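Sorting Table Questions

Cistow is a small shared workroom with a long memory for odds and ends, and we get a lot of letters about how we keep our tables in order. These are the questions that come up most, answered as fully as we can manage (we do tend to go on a bit, so bring a cup of coffee).

What do you put on the table before you start?

A gray felt cloth, every time. Small things don't skitter across felt the way they do on a bare top, and it's so much quieter when you tip out a whole drawer! Ours hangs over the edges a little, and we like it that way. If you're choosing a cloth, go for a plain color with maybe a bit of fleck in it, and shake it outdoors when you've finished.

Do I have to empty everything out at once?

Oh, please don't. We did that our first August, with the entire Hamada cupboard, and ended up with 3,317 pieces and no place to set down a sandwich. One handful or one small tub is plenty. Make a loose pile toward the back of the table, all the colors mixed together if that's how they come, and bring things forward as you decide on them.

Why do you like the clear racks so much?

Mostly for the simple pleasure of seeing what's in them. A clear acrylic rack with three long slots will hold a surprising amount, and you can tell from across the room whether it needs attention.
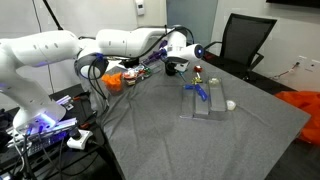 We don't label the slots, although plenty of people do and are very happy with it. Our own habit is to let each slot settle into a purpose over a week or two. Long, awkward pieces can lie across two slots for the time being, and a little jar with a lid does nicely at the end of one, especially for anything tiny enough to roll away.

What about bags and wrappers?

Keep them in sight until the very end. A crumpled bag looks like trash, and then you find the last two screws in the corner of it. Smooth it out, feel along the seams, and only then decide.

Where do bits of wire go?

Short lengths get their own spot on the cloth while we work, then go into the shallow Tadeo drawer by the window. We don't coil anything shorter than 12 inches. Life is too short, and so is the wire.

I've found something and have no idea what it is. Can I throw it out?

Give it a season. We keep a tin for mysteries, and at last count there were almost 191 in it, so we aren't exactly strict. Every so often somebody from the Trernanus repair evening peers in and goes home delighted with a missing knob.

How long should a session last?

Until you start picking things up and putting them back in the same place. For most of us that's an hour or so. Fold the cloth in from the corners if you need to stop partway, and the pile will keep perfectly well on a shelf until you feel like coming back to it.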